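Can a two-finger arm put away groceries unattended yet?

Murray Penner
Posted Saturday

I run a small produce counter and keep seeing arms advertised for light kitchen and stockroom work. The chore I care about is dull: take mixed vegetables out of a delivery crate, put them in baskets, repeat. Payload is not a concern. Is there anything that does this without a person standing next to it, or is it still lab work? Budget is modest and I can write basic scripts.

Danica Beneš

Partly. We logged 766 picks on a Sollov arm with a parallel gripper and 598 finished with no help. Most of the misses were peppers. The lobes give you no flat pair of faces, so the fingers close on a slope and the thing rotates out. Cucumbers grip well across the middle but then you have a long lever – if the wrist is tilted at release, the far end hits the rim.

Things that helped, in order of effect:
Soft pads on both fingers.
Force limit set per item, not one global value.
Placing long items last and upright, with the short ones already against the wall of the basket.

Woven baskets are harder than plastic bins. The wrist camera sees a lot of repeating edges, and an arched handle takes away the straight-down approach, so plan your entry from one side of it.

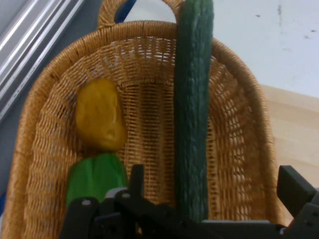
Hanna Sikora
Disagree with the "partly". 598 out of 766 means somebody has to stay in the room, and by hand I can empty a crate in 2 minutes. Wait a while.

Abelardo Mansilla

look at Pristora, they had a demo in January. didn't see the price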